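Hikport Adds Studded Gray Surface Panel to Its Workroom Range

ISEN, April – Hikport has added a textured surface panel to its line of coverings for benches, shelves and utility rooms. The panel is called Ziltlow and goes on sale this Saturday at the company's Isen store and through its trade counter.

Ziltlow comes in gray only. Small rounded bumps run across it in close, even rows. It can be laid on a bench top or shelf and trimmed to fit with a utility knife. Each carton holds 8 panels. Hikport is starting with a first run of 2,310 cartons, of which 1,286 have already been ordered by stores and repair shops.

The company tested the panel in 4 workrooms over the winter. Users asked for a surface that small parts would not slide across and that could be brushed clean at the end of a shift. The spacing of the rows was changed once during that time, and the final version is the one now being shipped.
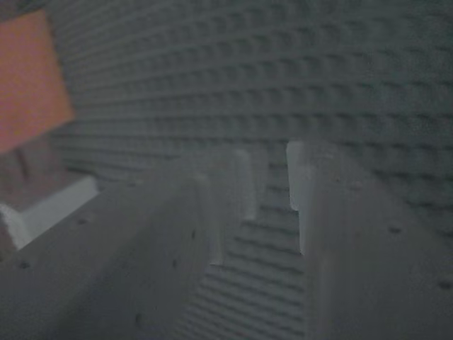
Emanuel Sârbu said the closer rows were the change he had wanted most, and that he would still like to see a second color before the fall.

Panels are sold by the carton. Single panels can be requested as samples from the trade counter, which is open on weekdays from 9 a.m. Orders outside the Isen area are handled by Tamura.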